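3.2 Who we talked to

I spent one season with the chess league in Sturcombe, sitting in on club nights and asking people (usually over the biscuits) why they kept turning up. In the end 34 players filled in the long form, and I had a proper chat with most of them. Ratings came from the league list, and I left juniors out because their numbers jump about so much from month to month.

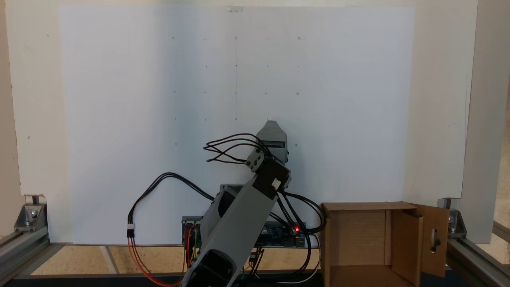
3.3 Board order and nerves

What I really wanted to know was whether being put on a higher board makes people play worse. Wilson Sánchez, who captained Ustham when I visited, was sure it did. "Put someone up a board and they see ghosts," he told me, and I must say I rather agreed with him before I looked at the games!

I sorted the games by rating gap. Where the opponent was within 200 points, moving up a board made hardly any difference to the score. Past 300 points nearly everybody lost, whichever board they sat at, so there wasn't much left to explain.
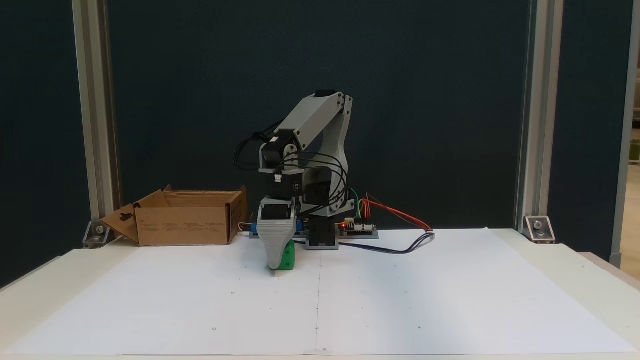
The clock was a different story. League games give each side 90 minutes, and the players who'd been moved up used far more of it in the opening, even in lines they told me they knew by heart. Alvarado's old study of weekend players found the same slow start, though his lot were stronger than mine.

Figure 4. Arm with the green cube held over an open cardboard box.

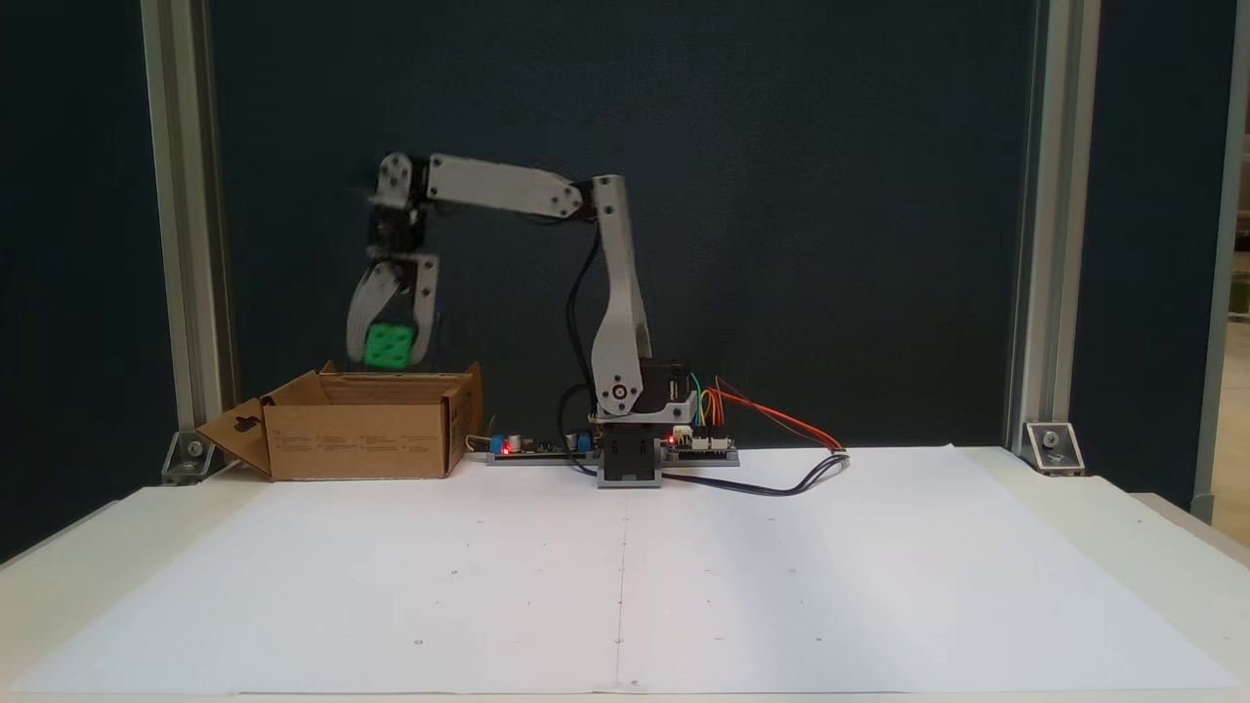
3.4 Home and away

Sunday matches were nearly all played at Plumora Hall, so I can't say much about travel. I'd love to go back and do that bit properly.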